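Aston broadband scheme: big promises, small print

November 29, 2023
By Digby Hapeta

Households in Aston have been told, again, that faster internet is on its way. Istirach, the company that won the village contract in October, says it will connect 254 homes by the end of next summer at speeds of "up to" whatever number happens to be on the leaflet you were handed. Mine and my neighbour's differ.

The firm set out its plans at the village hall on Monday evening. We have sat through one of these before. Susard, the last outfit to promise us the earth, dug up Mill Lane, connected 114 homes and then stopped answering the phone. The patch of tarmac it left outside the chemist is still sinking.

Istirach says it has learnt from all that. It would not say what Susard got wrong, or whether it will be using any of the same ducts. Hamish Kereama, who spoke for the company, told the meeting that the old network was "a sound base to build on". People on the east side of the green, who lose their connection most evenings, may have a view on that. 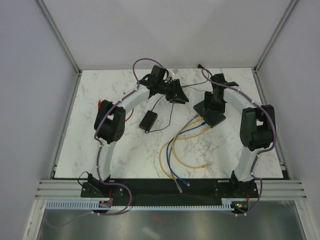 Two robot arms over a white marble-patterned tabletop.

The price is where things get murky. The monthly charge is fixed for the first 13 months, after which it goes up "in line with costs". Asked whose costs, Mr Kereama said the details would be in the contract. The contract was not available on the night. Nor was a map showing which houses are in the first stage, though we were assured that one exists.

There is also the matter of what happens indoors. The leaflet says installation is free, and so it is, as far as a box on the inside of your front wall. Anything past that is up to you. In the older cottages, with walls two feet thick, a wireless signal from the hall will barely reach the kitchen, so anyone working from a back bedroom will need a cable run or a pile of little boosters.
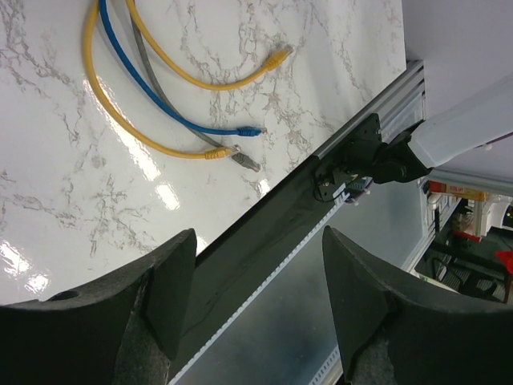
A length of network cable is cheap enough if you can put up with it along the skirting board. Having it hidden properly is another matter, and the company's own price for doing so is charged by the room. When I asked for a figure I was given a web address, which led to a page asking for my phone number.

Faults will be dealt with within 5 working days, we are told. That could be a week without a connection for people who were promised that they could safely give up their old landline. A woman near the front wanted to know how she would ring to report the fault. She was advised to use her mobile. There is no mobile signal at her end of the village, as most of the room was quick to point out.

The parish council is due to discuss the road closures at its next meeting. Istirach wants sign-ups before then and is offering a month free to anyone who commits early. I would want to see the contract first, and the map.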